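The Four Hundred and Thirteenth Shirt

My contract with Oslow was for 50 days, and on the second day they told me my job was to be a good example.

I had worked for eleven years in the laundry of a hotel in Tustitz. I can fold a bed sheet alone, with my two arms and my chin, and I can do it while I am thinking of something else. At the interview a young man watched me do this and wrote something on his paper. He did not ask about my schooling. He asked if my shoulders were healthy.

So I learned to fold again, this time with other arms. You take the handles, one in each hand, and when you move, the arms across the room move too. When you squeeze, the fingers close. There is a small delay, and in the first week this delay made me seasick. I went home in the evening and reached for a cup and waited for my hand to arrive.

The other way was to walk to the machine and push its arm with my own hands through the whole movement. I liked this better. Roel Verschueren, who was responsible for the recordings, did not like it so much, but he let me begin every morning this way.

"You are holding it like a child who crosses the street," he told me.

"It does not know the street," I said.

Each fold had to be recorded from the start to the end. If I made a mistake, I had to decide quickly: correct it, or stop and throw it away. Roel wanted also some corrected mistakes. He said that a machine which has seen only perfect work will be lost at the first wrinkle. I thought about this for a long time. In the hotel, my supervisor Mrs. Fortin never once let a new girl see her make a mistake, and all the new girls were afraid of wrinkles.

For the big cloth we had the most trouble. A shirt has a collar and sleeves, so you always know where you are in it. A plain cloth has nothing. It has four corners and three of them hide.
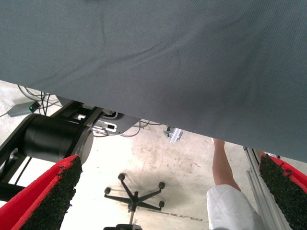
The big cloth, seen from between the fingers.

I looked at this view on the screen for many hours. My own eyes were behind the handles, far away, but the machine had its eye at the wrist, and at the wrist the world is mostly cloth. Sometimes I saw a hand that hung down next to it, or the wheels of a chair, and I was glad, as one is glad to see a lighthouse. Then I pulled, and it was all fabric again.

"How does it know where the corner is?" I asked.

"It knows what you know," said Roel.

"But I know it with my fingers. I feel that the edge becomes double."

He was silent, and then he went to bring two coffees, and this was his answer. The next morning he asked me to say aloud what I was doing while I was doing it. Now I lift. Now I let it hang. Now I wait until it stops to swing. I had never noticed that I wait. I had worked eleven years and waited in every fold, perhaps as long as one breath, and I would have sworn to you that I was fast.

In December the heating was weak and we worked with our coats on. The plan on the wall said 2,000 recordings before the end of the contract, and we were behind it. Roel came earlier each day. He had a daughter in Timumville whom he called at four in the afternoon, always from the corridor, and through the door I could hear him explain something to her, arithmetic I think. He explained it a second time and a third time with the same voice. I never heard such a voice from him when he was speaking to me, but I began to hear it in how he spoke to the machine, because he did speak to it, when he believed I was wearing the headphones.

On one of those afternoons, while he was in the corridor, I did something that was not in the plan.

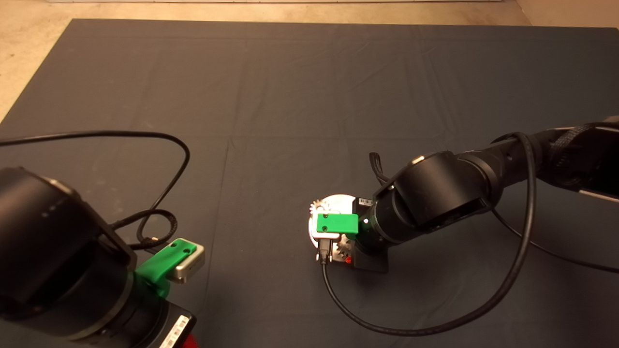 I made the two arms fold nothing. I lifted a sheet which was not there, I let it hang, I waited, I brought the corners together. I walked them through it as my mother walked me through it in the yard, when she stood at the other end of the sheet and came toward me, and her hands took the corners from my hands, and she went back again to catch the fold at the bottom. It is almost a dance. With two arms on the same table of air you cannot walk, but you can make the one give and the other take. I did it until the end. The recording light was on.

I should have thrown it away. I wrote the number on the paper, 413, and in the column for remarks I wrote "no cloth," and I said nothing when Roel came back.

He found it, naturally. It was evening and I already had my bag on my shoulder. He played it on the screen, then he played it again. I was preparing my apology. It takes me longer in English, I must put the verbs in the right place.

"Who is on the other side?" he asked.

"Excuse me?"

"You leave a space. Here, you see? You give it to someone."

I told him about the yard in Tustitz. I told it badly, and I had not the word for clothespin, so I showed it with my fingers, opening and closing. He did the same back to me, to be sure that he understood. We stood there like two crabs.

He did not delete it. He took the pen and crossed out "no cloth," and he thought a little, and he left the column empty. Then he asked if I could stay for 16 more folds, and I put down my bag.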